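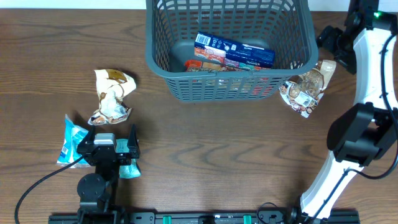 How much should a small shop set aside for a two-arm packing cell? Take the quote for the arms and add 40 percent, then keep that extra money in its own line so the arms can't eat it.

I got to that number the hard way, by going back through my own receipts from January with a highlighter and a very large coffee. We pack snack boxes at Jafri (mixed orders, small runs, lots of crinkly bags), and I was put in charge of the equipment plan mostly because I'd once bought a label printer that worked. The arms were the easy part! Two vendors, two quotes, a couple of long phone calls, done. Ondness came in lower, Brestden had the shorter wait, and I spent a whole evening feeling very pleased with my spreadsheet.

Then the small stuff started. Cables that were a foot too short. A second set of fingertips. A table that doesn't wobble, which I'd figured we already owned, and we didn't. By the time I'd added it all up, the bits and pieces had cost us $1,094, and that was before anyone had packed a single order. None of it was on either quote. I don't blame the vendors for that, I just wish I'd asked them to walk through the whole setup with me, down to the screws.

Shahab Taheri handles the floor plan side for us, and he has a rule I've now stolen: draw the table first and buy second. Tape out the footprint, put your actual baskets and your actual products on it, and see how much room is left for an arm to swing. We did that with cardboard and it changed our order. I'd been about to get the bigger mounting rail, and the shorter one left us space for a person to stand and reload.

Mixed packaging is where I'd spend the next dollar. A box is a nice, polite shape and you can plan around it. Bags are another story, and our table has plenty of them: a crumpled brown-and-white one to the left of the gray basket, another over on its right side, and a light-blue package and a little teal one down by the black gripper. Every one of those takes a grip differently, so ask for a trial with your own worst package before you sign anything. Clustirby let us mail in a carton of ours, and the hour we spent on video with their tech taught me more than the brochure did.

Do budget for time, too. I put down 40 hours for setup and training and I'd put down more if I were starting over. And figure out how many packs you need to run before the thing earns its keep. Ours is some 3,000 a month, and we're a small outfit, so I was relieved it wasn't higher. If you're under 1,000, I'd look at renting for a season first (ask for the rental to count toward purchase, a few places will say yes if you ask nicely). 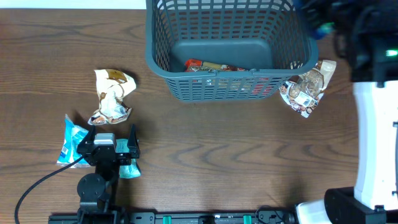
Spares are the line I fought hardest for. My boss wanted to wait until something broke, and I wanted a shelf with fingertips, a cable and a set of clips on it from day one. The cable was my big argument, and you can see why at the lower left, where a black one loops away from the gripper and off over the corner of the table. One snag from a passing sleeve and your morning's gone! We've now got money set aside for cable guides, and I'm getting prices on a deeper table while I'm at it.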